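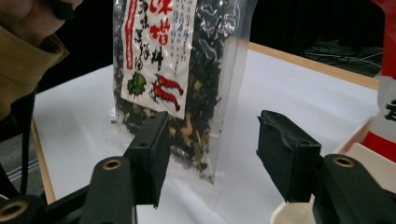 Step 1. Read the bag before you open it

Guides > Dry cupboard > Soup mixes

Dried ingredients for Japanese soup are often sold in a clear bag with a paper label on the front. If you don't read Japanese, look first for the big red characters. I believe they say 味噌汁, miso soup, on this one. The drawings help also: a green leaf and two red shrimps. Please do not decide about allergies from drawings, translate the small text too.

Step 2. Look at the mix through the plastic

Mine is mostly dark, I think seaweed flakes, with green leaf pieces and pale bits between them. Dark mixes swell a lot in the bowl, so start with less than you want.

Step 3. Make one bowl

Boil 301 ml of water (my measuring cup is strange, 300 is also good). Put one spoon of the mix in the bowl, pour the water and wait 3 minutes. Then stir in the miso paste. Check on the label if your mix has miso already inside. If it has, leave the paste out.

Step 4. Close and store

Press the air out from the top, fold the film two times and put a clip. I stand the bag upright in a Hirnex box with the label to the front. My kitchen in Skisville is damp in August, and there I move the mix to a glass jar. Cut the label off and keep it with the jar, otherwise you forget the date.

Contact | © Satgate Kitchen Notes | Back to top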